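# How a Computer Game Remembers Where You Stopped

*Prepared by the Orell Museum of Computing for visitors aged 8 to 12*

When you close a book, you can put a bookmark between the pages. The next day you open the book at the bookmark and carry on reading. A computer game needs a bookmark too. It is called a save file.

This page explains what a save file is, what goes into it, where it is kept, and how to look after it. Words in **bold** are explained again in the list at the end.

## Two kinds of memory

A computer has more than one place to keep information.

The first place is called **RAM**. It is very fast, and the computer uses it for whatever is happening at this moment. While you are playing, the RAM holds the position of your character, the creatures nearby, the weather in the game, and the music that is playing. When the computer is switched off, everything in the RAM disappears.

The second place is called **storage**. It is slower than RAM, but it keeps information when the power is off. Your photographs, your schoolwork, and the game itself are all kept in storage.

Saving a game means copying the important facts from the RAM into storage. Loading a game means copying them back again.
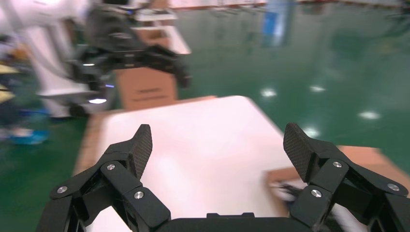 You might expect the computer to copy everything. Most games do not do this, and the reason is easy to understand if you look at one game closely.

## What goes into a save file

In our gallery, visitors can play a game called Riden. In Riden, a traveler crosses a group of islands, collects coins, and repairs old lighthouses. The whole game takes up 2 gigabytes of storage. One save file from Riden takes up only 741 kilobytes, a tiny amount compared with the game.

How can the save file be so small? It leaves out the parts that never change. The shape of the islands is the same for every player. So are the pictures of the trees, the sound of the waves, and the rules about how high the traveler can jump. All of these are already in storage as part of the game, and there is no need to copy them.

The save file holds the facts that belong to you. If you could read it in plain words, it might look like this:

- Traveler's name: Pebble
- Island: Trumitz
- Standing beside: the harbor gate
- Coins: 232
- Lighthouse on Trumitz repaired: yes
- Lighthouse on Bartoš repaired: no
- Lantern found: yes

When you load the game, Riden reads this list. It places the traveler beside the harbor gate on Trumitz, puts 232 coins in the purse, and lights one lighthouse. The game then draws the sea, the sky, and the rocks from its own files, just as it did before.

A real save file is usually not written in plain words. It is written in a shorter form that a computer can read quickly. If you opened one in a program made for writing letters, you would probably see a jumble of symbols. Please close it without changing anything. Even one changed symbol may stop the game from reading the file.

## When does a game save?

Games save in different ways. You may have met all of these.

**Saving by hand.** The player opens a menu and chooses "Save." Many older games work only in this way. If you forget to save, the game can only take you back to the last time you remembered.

**Save points.** The player must reach a certain place, such as a campfire or a telephone. In Riden, the save points are the harbor gates. Some designers like save points because reaching one feels like arriving somewhere safe.

**Autosave.** The game saves by itself. It may do so every few minutes, or whenever something important takes place. A small symbol often appears in a corner of the screen while the game is saving. Some games show a spinning circle, and others show a little book or a disk.

Many games use more than one of these ways together.

## Why you should not switch off during a save

Imagine that you are copying a recipe from a friend's book. You have written "Mix the flour, the eggs, and the" when someone takes the book away. Your copy is no use, as you do not know what to mix in next.

The same thing can happen to a save file. If the power goes off while the computer is writing, only part of the file may be there. A file that is damaged in this way is called **corrupted**. The game may refuse to load it.

Game makers know about this problem. A carefully made game writes the new save file next to the old one. Only when the new file is complete does the game remove the old one. If something goes wrong halfway, the old file is still safe. You may lose a few minutes of play, but you will not lose the whole adventure.

You can help as well. Wait for the saving symbol to go away before you close the game. Use the "Quit" choice in the menu when there is one, and ask an adult before you pull out any plug.

## Where save files are kept

Some save files stay on the computer you are using. They are inside a folder, and each game has its own. If you play the same game on a different computer, your progress will not be there.

Other save files are sent over the internet and kept on a large computer in another building. People call this a **cloud save**. With a cloud save, you can stop playing on one computer and continue on another, as long as you sign in to the same account.

Cloud saves can cause a puzzle. Suppose you play on a computer that has no internet connection and then play on a second computer that does. Now there are two different save files, and each one has something in it that the other does not. The game cannot join them together, so it asks which one you want to keep. Look carefully at the time shown beside each file before you choose, and ask for help if you are not sure.

It is also possible to make a **backup**. A backup is a second copy of a file, kept in a different place. An adult can help you copy your save folder to a memory stick or another computer. If the first copy is lost, the backup can take its place.

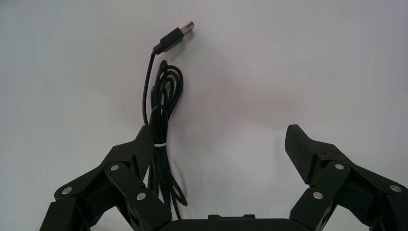 One reader on our young visitors' panel asked whether a backup made in the spring would still work after the game had been changed by an update. It is a sensible question, and the answer is "usually."

An **update** is a new version of a game. It may fix mistakes or add new places to visit. When the makers of a game prepare an update, they try to make sure that it can still read old save files.

Here is how that can work. Suppose that an update to Riden adds a boat. An old save file says nothing about a boat. The new version of the game looks for that fact, cannot find it, and fills in a starting answer: "Boat found: no." The traveler still has all the same coins and lanterns, and can now go and look for the boat.

Going the other way is harder. A save file made by the new version may mention things that the old version has never heard of. For this reason, some games will not open a new save file until you have installed the update.

## Try it yourself

You can make a save file with a pencil and paper. You will need a board game and someone to play with.

1. Play for ten minutes and then stop.
2. Write down every fact you would need in order to carry on tomorrow. Remember to note whose turn it is.
3. Put the game away completely.
4. Give your paper to the other player and ask them to set up the board again.

Compare the board with what you remember. If a piece is in the wrong place, look at your list and find out which fact was missing. Then try to make the list shorter without losing anything. Could you use a letter for each color? Could you number the squares, so that "83" is enough to show where a piece stood?

## Words to know

**Autosave:** saving that the game does by itself.

**Backup:** a second copy of a file, kept somewhere else.

**Cloud save:** a save file kept on another computer and reached over the internet.

**Corrupted:** damaged, so that the computer cannot read it properly.

**RAM:** fast memory that is emptied when the computer is switched off.

**Storage:** the place where a computer keeps files when the power is off.

**Update:** a new version of a game or program.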